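Toreck renters told the fridge magnet is a "surface alteration"

Tenants in the 338 apartments at Pakell Court learned in June that their refrigerator doors are now covered by the building rules, somewhere between the paragraph on balcony grills and the one on drums.

The new edition of the house rules, issued by the management firm Drutilis, runs to 24 pages. Page 17 states that "no item shall be affixed, adhered or magnetically attached" to any appliance supplied with the apartment. First offenders get a letter. Second offenders get a $120 "restoration charge," though the rules do not say what is being restored.

Orla McGrath, who has rented on the fourth floor for nine years, said she received her letter after a routine visit to check the smoke alarm. It listed a pizza menu, a school calendar and a magnet shaped like a lobster.

"They spelled lobster wrong," she said. "I've kept the letter. I'd put it on the fridge, but you see the problem."

Drutilis said in a written statement that magnets "may over time affect the finish of premium surfaces" and that the rule was meant to protect residents from losing part of their deposits. Asked how many deposits had been reduced over magnets before the rule came in, the firm said it did not track deductions by cause. It does plan to track magnets.

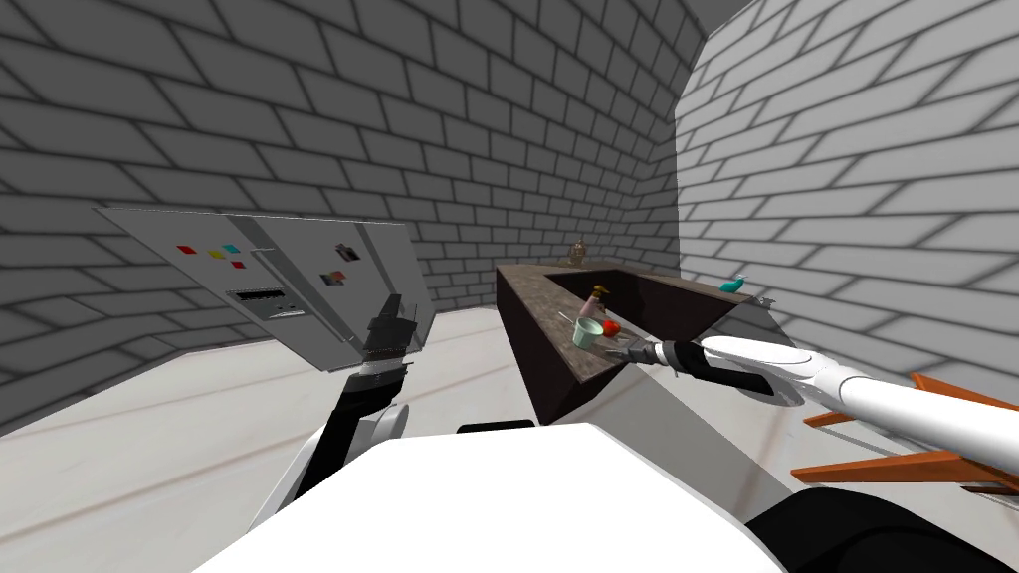
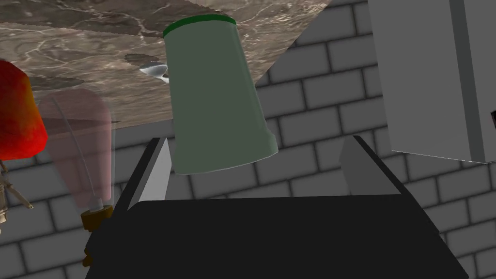
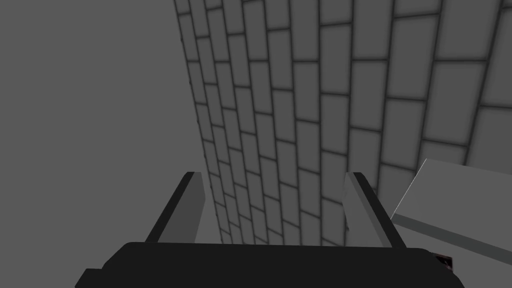 Computer renderings. Top: a two-door refrigerator with four magnets on its left door.

The owner of Yazıcı Appliance Repair, two blocks from the complex, was asked whether a magnet could damage a refrigerator. He thought about it for a while. A magnet dragged up and down the door with sand under it might leave a mark, he said, and so might a belt buckle, a dog or a child with a fork. In his years at the shop he has been called out for all three of those. He has not been called out for a magnet.

Residents have responded in their own ways. One household moved its whole collection to the inside of the front door, which is steel and, on a close reading of page 17, not an appliance. Another wrote to ask whether a magnet on the dishwasher would count if the dishwasher did not work. Drutilis replied that it would, and that a repair visit could be booked by phone. The tenant says the repair visit was first requested in February.

A petition asking for the rule to be dropped had roughly 2,120 signatures by noon, a strong showing for a complex of that size and possibly helped by a link on the Toreck bird-watching page. McGrath, who started it, said she would accept a compromise of one magnet per door - "two if there's a kid who draws."

Drutilis said it welcomed feedback and would look at the wording when the rules are next revised. Copies of the current edition were mailed to every apartment in a large envelope, along with a list of emergency numbers printed on a flat, flexible magnet.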